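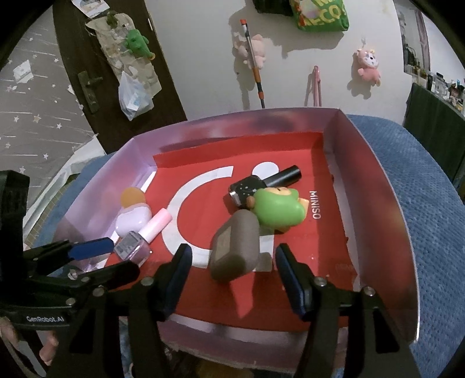 Hertta Väisänen told us in our first review that a safety rule is useless if the operator has to stop and look it up. She had read our draft, which ran to 14 pages, and asked which parts a person would still remember with a gripper in one hand. We cut it to a single sheet after that.

Our project was to write working rules for recording pick-and-place demonstrations with hand-held grippers in ordinary rooms. The course rules at Tivholm only cover the fixed arms in the lab. Those have a fence and a stop button, and neither helps much in a bedroom or a kitchen.

The rules we ended up with

Small items go in a shallow open box or tray before recording starts. Glass is allowed if it is closed and small enough to grip across the body. Nothing with an open blade, and no medicine.

Fingers stay behind the gripper plates while the jaws are moving. The free hand does not reach into the box during a take.

Check the screws and finger pads before each session. If a pad has come away at a corner, the session waits.

Names, letters and family photos should be taken out of the background. Lenni Savolainen wanted this to be a hard rule and Minttu Räsänen wanted it as advice. We kept it as a hard rule for readable names and addresses, and as advice for the rest.

Testing

We tried the sheet on 4 operators and 600 takes. Of these, 446 followed every rule. Most of the others broke the free hand rule, usually to stand up something that had fallen over. We now tell operators to end the take first and fix the box afterward.

The pad check was skipped more often late in a session, so the next version repeats it after each break.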